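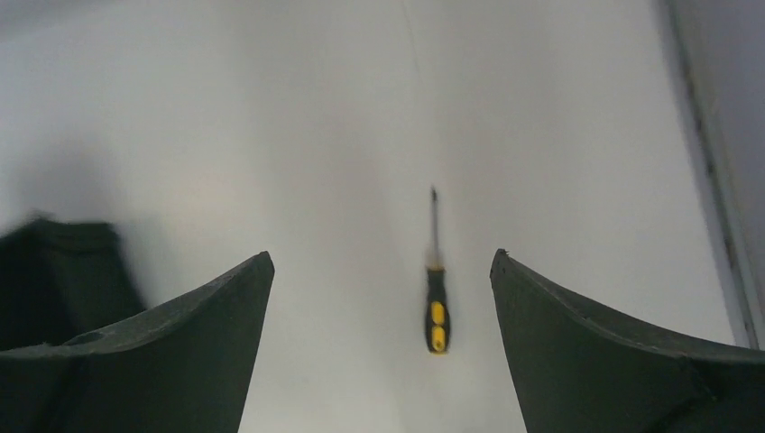 Grunier Ventura screwdriver: bench review

Category: hand tools, fixed blade
Supplied by: bought at full retail price from Podavville
Time in use: 10 weeks

Background

The Ventura is the small general-purpose driver in the Grunier range. It sits below the Ostia, which has a longer shank and a larger handle and costs a good deal more. We reviewed the Ostia in December and found little wrong with it apart from the price. Several readers then asked whether the cheaper tool would do for flat-pack furniture, socket faceplates with the power off, cabinet hinges and similar household jobs. This review is limited to that sort of work. We did not use it on machine assembly or anything that calls for a set torque.

Handling

The grip is short. With an average hand the end of the handle sits in the palm and the thumb and first finger fall on the narrow part just above the shank, which gives good control when starting a screw. Larger hands will find there is not much to hold on to once the screw begins to tighten. Over a long run of hinge screws the palm gets sore sooner than it does with the Ostia.

Balance is towards the handle. The tool can be spun with the fingertips while the other hand steadies the shank, and it keeps its line without much correction. Put down on a level worktop it stays where it is left. On a sloping surface it will roll if nudged.

Tip fit

Fit is the main reason to choose one driver over another at this price, so we spent most of our time on it. New screws from three suppliers were tried first. In all of them the tip went fully home and there was no rocking that could be felt by hand. Older screws with paint in the recess needed cleaning out with a pick before the tip would seat, as they would with any driver.

We then drove and removed 400 screws in softwood, using pilot holes throughout. The tip slipped out under load 2 times, both on the same batch of soft plated screws, and both times the screw head was damaged and the driver was not. After the last screw the edges of the tip had lost their plating and showed slight rounding under a magnifier. Fit in a new screw was a little looser than at the start but still acceptable.

We repeated 25 of the removals in hardwood without wax on the threads. Here the limit was the grip: the tip held, but the hand began to turn on the handle before the screw moved. A dab of candle wax on the thread cured it for driving. For removing stubborn screws a bigger driver is the better answer.

Shank and handle joint

No movement could be found between shank and handle at the end of the test. The shank was rolled on a flat plate before and after and ran true both times. Grunier does not intend the tool to be struck or used as a lever, and the leaflet says so. We kept to that. Anyone who opens paint tins with their screwdrivers should buy something cheaper for the purpose.

Care

Wipe the shank after use in a damp room. Ours was left overnight in an unheated shed on several occasions and picked up a faint bloom near the tip, which came off with an oily rag. The handle was washed in warm water and washing-up liquid without harm. White spirit was not tried.

Storage

Podavville sends it in a card sleeve, and the sleeve tears on first opening. There is no hanging hole in the handle, so a rack with drilled holes or a drawer divider is needed. The Ostia rack accepts it, though it sits loosely and can be lifted out by accident along with its neighbour.

Points for

Good tip fit on new screws
Controlled start with fingertip turning
Joint stayed tight throughout

Points against

Short grip tires the palm
Plating wears quickly at the tip
No hanging hole

Verdict

A sound small driver for light household work, let down slightly by the plating. Buyers who already own the Ostia will gain only a shorter tool for tight spaces. For hardwood or seized screws, pay the difference and get the larger one.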